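4.2 Tidying the seating area

The claim we hear most often about home robots is that the hard part is over. Walking works, grasping works, and what remains is said to be a matter of collecting enough examples. We picked tidying a sofa to test that claim, as it is a chore that almost any adult can do while talking on the phone. Cushions have to end up where a person would want them, and the throw has to lie reasonably flat. No step calls for strength or fine tools.
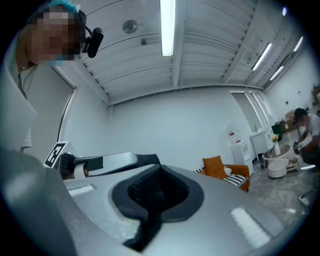
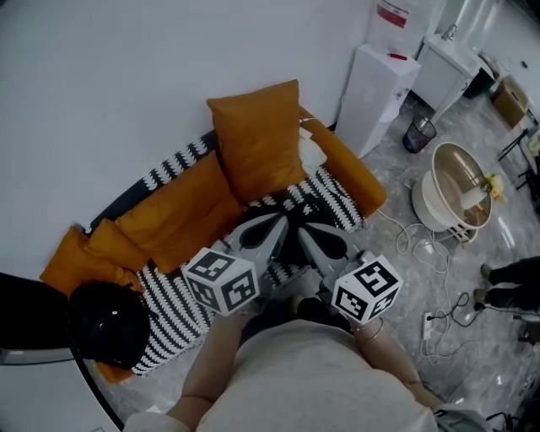

Figure 3. The room used for the seating-area task, from two viewpoints. Hand-held grippers are in use in both.

We scored three policies on this task, which we refer to by their project names: Edard, Geltov and Brusen. All three were trained on the same 2000 demonstrations, recorded by people using hand-held grippers, and all three had done well on the tabletop tasks in Section 3. Each was given 72 starts, for a total of 216 trials. A trial ended when the policy stopped by itself or when 7 minutes had passed. We did not reset a cushion that had fallen to the floor, and we did not help with the throw.

Our scoring differs from earlier work, and the difference matters. Under the usual rule, a cushion counts as placed if it touches the seat and is not moving. By that rule Geltov would look close to finished as a product. A cushion lying face down across the armrest passes, and so does one wedged under a fold of the throw. We instead asked raters who had not seen the trials a single question: would you leave the sofa like this if a guest were coming? Guadalupe Solís wrote the rating guide and kept it to one page on purpose, after an earlier version of four pages made the raters agree with one another less.

The policies fared much worse under the second rule. Edard moved quickly and was the only one to finish most of its trials inside the limit, but it treated the throw as part of the sofa and pinched it along with whatever cushion lay on top. Once the cloth was bunched, Edard carried on as before. Brusen was more careful with cloth and far too slow, often letting go of a corner and picking up the same corner again until time ran out. Geltov fell between the two. None of them learned to pull the throw straight before putting the cushions back, an order that our human demonstrators used nearly every time without being told.

It could be argued that the demonstrations are at fault. We looked into this. A person holding a pair of grippers is still a person, with two eyes, a sense of where their elbows are, and years of practice with soft furniture. Some of that gets into the recordings and some does not. When a demonstrator feels the cloth catch, they ease off, and the recording shows only a short pause. We doubt that a policy can learn much from a pause. The Cervantes group has argued that larger sets of recordings will fix this, and they may be right, but doubling our own set from 1000 to 2000 bought a gain too small to separate from the spread between raters.

There is also the question of what the rest of the room does to a policy. We repeated a small share of the trials with loose items left on the floor near the sofa. These items were not part of the task and a person would step around them. Brusen slowed down further. Edard twice gave up on the cushions and reached toward the floor — a failure we had not planned for and have no category for in Table 5.

We would therefore be cautious about the word "solved" where soft household chores are concerned. A policy that leaves the cushions on the seat has done something, and five years ago we would have been pleased to see it. Whether it has saved anyone any work is a separate measurement. In our trials, raters were also asked to put the sofa right after the policy had finished, and we timed them. For Edard, the repair took longer than tidying the untouched sofa by hand, mostly on account of the throw. Section 4.3 applies the same repair-time measure to the kitchen tasks.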